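Open day at the Flivley workshop: notes for my talk
Version of 26 Aug 2022
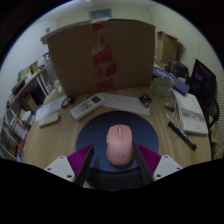 How long does one demonstration take for a group of visitors?
Plan 15 minutes for each group, with the last few minutes kept for their questions.

Start slowly. Say good morning, say the name of the project (Prisa), and wait until the people at the back have come in. Maximum 18 persons in one group, otherwise they cannot see the desk.

First point: why we use ordinary desk things. A mouse is small and smooth, and its shape is not the same from every side. The visitors have one at home, so they can judge the work themselves. Mention the two fingers with the ribbed purple bodies. Ask the group where they would take hold of the mouse, and let two or three persons answer.

Second point: the desk is not tidy. There is a remote control, paper, a big cardboard box at the back. Explain that a real office looks like this also, and that we want the gripper to manage there. Do not speak too long about software at this moment. In the last open day I lost the school group here.

Third point: the numbers. We try every object 100 times before we show it to the public. If somebody wants the results, send them to the Abeysekara table near the entrance, where the printed sheets are.

Pause. Drink water.

Demonstration. Speak before each movement, not during it. If the mouse slips, say so calmly and begin again. After 2 failed tries go on to the next part.

Questions which probably come: the price, the safety for children, if it can work at night. For the price, answer that Wedo will publish it in October and I do not know it before.

To finish, thank them and show the way to the second room. Check that the door stays open.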